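Home Projects Workshop Notes Archive About

Slider travel on the panel box

The busy box Amra Hodžić passed on to us has been on my bench since October. It is a chunky thing of interlocking panels, grey and dark teal, with a grip at the side, coloured push buttons and two white sliders. I wanted to know why the sliders felt different from one another.

I took both blocks out and cleaned the channels with a dry brush. Most of what came out was biscuit. The right slider, the one with the downward triangle, had a burr on its inner edge. I removed it with fine paper, a few strokes at a time, and refitted the block between passes. It took 13 passes. The left slider needed only cleaning.

No grease. I tried a light silicone on an earlier toy and it collected fluff within 2 weeks.

The panels were slower work. The puzzle-type tabs grip well, and prising from one corner bends them. Ease each tab a little, go round again, and the panel lifts off level. Reassembly is the same in reverse, with the grey top going on last.

The numerals 1 to 4 are printed in white on the panel, so I kept solvent away from them and used a damp cloth with a drop of washing-up liquid. The grooves got a cotton bud.

Still to do: one push button, which returns more slowly than its neighbours. I suspect the spring and have not opened that side yet.

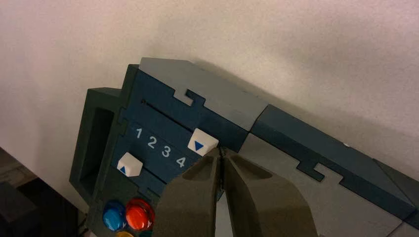 The numbered panel and its two sliders, back together.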